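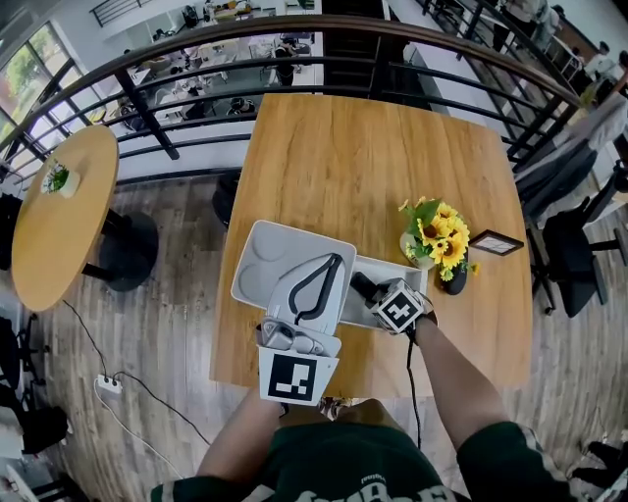 Light gray tray with moulded recesses, lifted from the table.

Oiling a timber benchtop

The method suits any unfinished or previously oiled hardwood top. It does not suit varnished or laminated surfaces, which must be stripped or left alone.

Clear the top and vacuum it. Sand along the grain with 120 grit, then 180, and wipe off the dust with a cloth dampened in mineral turpentine. Leave it to dry for 20 minutes.

Stir the oil – do not shake the tin. Pour a small amount on the timber and spread it with a lint-free cloth. 200 mL covers a standard top. After 20 minutes, wipe off all surplus; oil left standing cures to a sticky film.

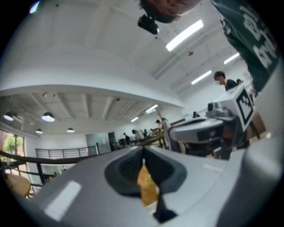

Clarnport Workshop Team – Maintenance Guides

Allow the first coat to dry overnight. Rub back lightly with 320 grit, remove the dust and apply the second coat more thinly than the first. Tops started on Sunday morning can take light use by Monday evening, but full cure takes 7 days. Keep water and hot items off the surface until then.

Oily rags can self-ignite. Lay them flat outdoors until stiff, or soak them in water and seal them in a metal tin before disposal.

Re-oil when water no longer beads on the surface.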